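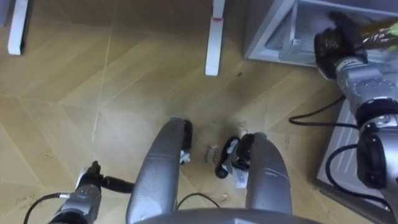 Katia Zanetti wrote:
I'd stop moving the base between takes before changing anything about the operators. We had the same flat curve last May and spent weeks blaming people's hands.

abhishek_p wrote:
OK, but the base has to move at some point. The job is the grey cabinet, one object at a time, right hand, and in the real room the robot never stops in the same place twice. If I only show it one standing position it will only know one. I have 314 episodes so far, all by remote control with the leader arms. The policy gets the hand to the opening most of the time and then hesitates there. It hangs in front of it, moves a little, backs off, comes forward again.

Katia Zanetti wrote:
Move it, but in blocks. Do 50 from one place, then shift. At the moment it sounds like every episode has a new base position and a new operator and a new starting pose for the object, so you can't tell which one is hurting you.

stomside_lab wrote:
Hesitating at the opening is nearly always the operator hesitating at the opening. The robot copies it. Watch your own episodes at that point and see how long the hand stands still while the person checks the depth. Ours was close to two seconds. We trimmed the still parts out and the stalling mostly went away.

gfabbri wrote:
Careful with trimming. If the operator stopped and then corrected the wrist, the correction is the useful part. Cut only where no joint is moving, and leave a few steps on either side. We trimmed with a threshold that was too loose and lost the slow closing of the fingers. After that it would grab before it was there.

abhishek_p wrote:
Checked a batch. Stomside is right that there are pauses. In 47 episodes out of the first 250 the hand stops right at the opening for more than a second. Nearly all of those are mine. Liliana hardly pauses at all, but she comes in from higher up and turns the wrist late.

gfabbri wrote:
Then you have two ways of doing the same task in one set, and it may be averaging them. Pick one. It matters less which one.

marisa_b wrote:
I don't agree with that. The newer policies can hold two ways of doing a thing if both are shown often enough. Ours was trained with three operators at Cotthorpe who were never told how to approach, and it picks one and sticks to it. What hurt us was the same person mixing styles in the middle of an episode.

gfabbri wrote:
How many episodes did you have?

marisa_b wrote:
A bit over 500 for the one task.

gfabbri wrote:
That's a lot more than he has. With what he has I would still pick one.

Katia Zanetti wrote:
Has anyone here tried hand guiding for this instead of remote? I mean holding the arm itself and walking it to the shelf. You feel contact with the edge right away, and with the leader arms you feel nothing.

stomside_lab wrote:
Tried it. Two problems. You end up standing in the head camera view, so the images are full of your sleeves and they don't match what the robot sees later. And you can't work the fingers while you're pushing the arm, so someone else has to close the hand on a pedal. For a single arm with no camera, fine. For this kind of task I'd stay on remote.

marisa_b wrote:
You can record the path by hand and then replay it with nobody near it, and keep the images from the replay. It takes double the time. It's good for a tight approach like that one, though – the arm comes in from the side at a slant and there isn't much room for error past the opening.

abhishek_p wrote:
Replay only works if the object is in exactly the same place in the hand. With a bottle shape it rolls a few degrees in the fingers and the end points somewhere else. I could try ten or so and see.

One more thing. Do people let the operator look directly at the robot, or only at the camera picture? Liliana looks straight at it. I use the screen.

Katia Zanetti wrote:
Screen only. If the person can see something the camera can't, the robot is being shown moves it has no way of explaining to itself. I would guess that is where the late wrist turn comes from. She can see the opening from the side, and from the head camera the arm covers part of it.

stomside_lab wrote:
Same, screen only. People complain for the first hour and they're slower, so you'll get more pauses for a while. Throw out the first 20 from each person.

marisa_b wrote:
We let them look directly, with wrist cameras on. If you record the wrist view as well, the information is in there somewhere. Head camera only, then yes, screen.

lbortolotti wrote:
Liliana here. I tried it on the screen this afternoon and I can't judge depth at all. I touched the edge on four out of ten. Should those be kept?

gfabbri wrote:
Keep the ones where you touched lightly, backed off and finished. Drop any where the object slipped. Mark them either way, so you can take them out later if the next round gets worse.

abhishek_p wrote:
Plan for now: base fixed for the next 50, screen only, both of us turning the wrist early, still parts trimmed with a tight threshold. The old set stays as it is in its own folder. I'll retrain on the new ones alone first and then on both together, and post the two results in this thread.

marisa_b wrote:
Use the same starting positions for both tests, please. Tape on the floor is enough.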